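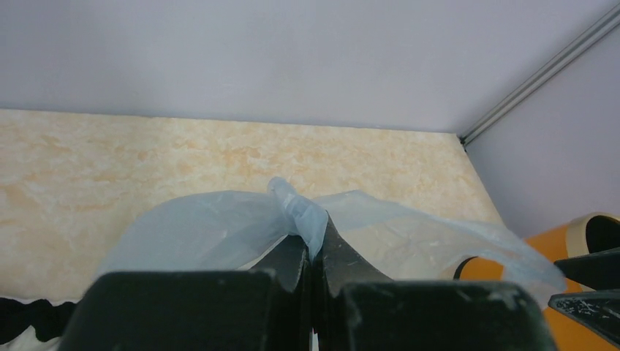
Photo: Kavinda Saha / Larnov

Ornby Bin Liners, 30 Liter, Pale Blue
Item 472

Thin, see-through liners for kitchen and bathroom bins. Back in stock after the January gap - sorry to everyone who was on the list.

Fits the Ornby pedal bin and the Flallow slim, both sizes. Will also go on most round bins of the same volume but check the rim first. Square bins, get the Väisänen ones, they're cut wider at the top.

What you get
Roll of 30, perforated. No drawstring, no tie handles. Twist the neck and knot it, or use a clip (sold seperately). Carton of 1000 loose liners for offices and cleaning firms, flat packed, ships on its own.

Good for
Paper, packaging, bathroom waste, dry kitchen stuff. Wet food scraps ok if you empty daily. Not for broken glass, not for garden cuttings, not for hot ash. Heavy loads - double up or go to the thicker gray liner.

Color
Pale blue only. White is discontinued, please stop asking Ritva :) Tint can vary a bit from carton to carton.

Storage
Keep the roll out of the sun. Old rolls go brittle at the perforations and tear down instead of across.

Delivery
Single rolls go by letter mail, 3 working days. Cartons by courier, need a phone number at checkout. Pick up from the Larnov counter possible, ring the side bell after four.

Returns
Unopened rolls only. Opened carton with a fault, email Mariama Lamptey with the lot number off the label and we'll send a new one.

Trade prices: ask Ehab Morsy. Mixed cartons count towards the discount, clips dont.

Page updated Thursday, June 17, 2021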